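Keeping paperbacks in decent nick: what works and what I've stopped doing

Last updated 31/05/2022
By the household desk

Most advice on storing books at home is written for people with a glass-fronted cabinet and nine hardbacks. I read series mysteries, mostly mass-market paperbacks, and I own far too many of them. At last tally the house held 2,667, plus whatever is under the spare bed. Over the years I've tried nearly every trick that gets passed around, and I don't think much of a good half of them.

Start with the bicarb box. You're told to seal a musty paperback in a tub with an open dish of bicarb soda and the smell will be gone by morning. I've never had it gone by morning. Left for a fortnight, with the book stood on end and the pages fanned, it does take the edge off. Cat litter did the same job for me and cost less. Neither will do a thing for a book that still has live mould in it, and if you can wipe grey fuzz off the cover, bin it or bag it well away from the others.

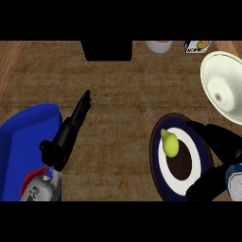
The freezer gets recommended for silverfish and booklice. I'm less sceptical of this one, but the instructions are usually sloppy. Bag the book, squeeze the air out, tape the bag shut and leave it in a proper chest freezer, not the little compartment at the top of the bar fridge. I give it 2 weeks. Then comes the part people skip: leave the bag sealed until the book is back to room temperature, or the moisture in the air will settle on the cold paper and you'll have swapped one problem for another.

Sticky labels from the op shop. Eucalyptus oil on a cotton bud will shift most of them from a glossy cover. Go lightly, and keep it off matte covers altogether. It left a greasy halo on a cosy I was fond of and no amount of cornflour got it out. A hairdryer on low is slower and I trust it more. Warm the label, lift a corner with a fingernail, warm it again. If the cover begins to curl, stop and put the book under something heavy.

I was given a tube of Rivas spine glue and expected little. PVA from the hardware shop is every bit as good for putting a loose section back in, provided you run it in with a skewer and don't drown the thing. Wrap it in baking paper, rubber bands round the lot, overnight under the big dictionary. Sticky tape is a false economy. It goes yellow, it lets go, and it takes the print with it.

Storage tubs are where I've wasted the most money. The Closto underbed ones are a good size for paperbacks laid spine up, two rows across, but fill one and you won't be dragging it anywhere. Half books, half jumpers is more sensible. Those little silica sachets saved from shoeboxes are probably spent by the time you get them, so I wouldn't count on them to protect anything. Buy the sort you can dry out in the oven, or don't bother.

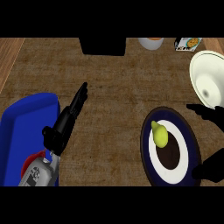 Covering books in clear contact is another habit I've dropped. It looks smart for a year or so. After that the edges lift and collect fluff, and if you ever want to pass the book on, the second-hand shop will knock it back. A slip-on cover cut from brown paper takes a few minutes and comes off when you want it off. Prarkon sells ready-made ones in a pack of 44, which I thought was dear for folded paper.

As for cedar balls, lavender bags and the Luletti scented drawer liners, I can't say I've noticed any difference except that the books smell of cedar, lavender or drawer liner. Silverfish walked straight over the lavender. Dusting the shelves and pulling everything forward a couple of centimetres from the back wall has done more than all of them.

Shelf order is a matter of taste, but keep a series together and write the number in pencil inside the front cover. Publishers love to hide it. I do a proper sort each October before the weather warms up, and I still end up buying book four twice.

Dog-eared corners can be flattened with a barely warm iron through a clean tea towel, no steam. Test it on the ads at the back first.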